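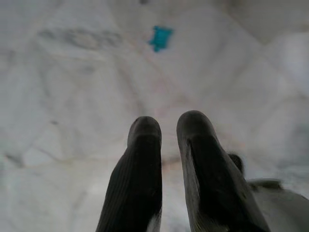 *A small blue piece on a pale surface.*

# Vomton Film Nights: Frequently Asked Questions

Last updated December 17, 2024

## Tickets and seating

**How much is a ticket?**
Single tickets are $2 for members and $9 for everyone else. A season pass covers every regular screening but does not include the opening gala.

**Are seats assigned?**
Only at the gala. For all other screenings, sit where you like. The front two rows of the balcony are held for guests of the filmmakers until the lights go down, then they open up to anyone.

**How big is the theater?**
The Podley has 589 seats, counting the balcony. When the balcony is closed we sell the main floor only, so a show can be listed as sold out even if you see empty seats upstairs.

**Can I get a refund?**
Yes, up to the day before the screening. After that we can move you to another film in the same season if there is room - email the box office with your order number.

## The opening gala

**Who is the guest this season?**
Director Ásdís Thoroddsen will introduce her feature *Nørgaard* and take questions after it. She will not be at the repeat screening.

**Will there be a red carpet?**
There is a short one at the side entrance on Mill Street. The public can stand behind the rope on the far sidewalk. No ticket is needed for that.

**Can I get an autograph?**
Guests sometimes sign on the way in, but we can't promise it. Please don't wait at the stage door after the show. It is a fire exit and has to stay clear.

**What should I wear?**
There is no dress code.

## Films and subtitles

**Are foreign films dubbed?**
No. They are shown in the original language with English subtitles. Open captions for English-language films are marked OC on the schedule.

**Why was a film dropped from the September schedule?**
The distributor, Cetimport, could not deliver the print in time. Tickets for that show were refunded to the card used.

**Can I submit a short?**
Yes. We read the first 50 entries each season, and films must run under 20 minutes. Send a link and a password. Please don't mail discs.

## At the theater

**Is there an elevator?**
Yes, to the left of the concession stand. Wheelchair spaces are on the main floor, and a companion seat comes with each one at no charge.

**Can I bring food?**
Water bottles are fine. Other food and drinks have to come from the stand.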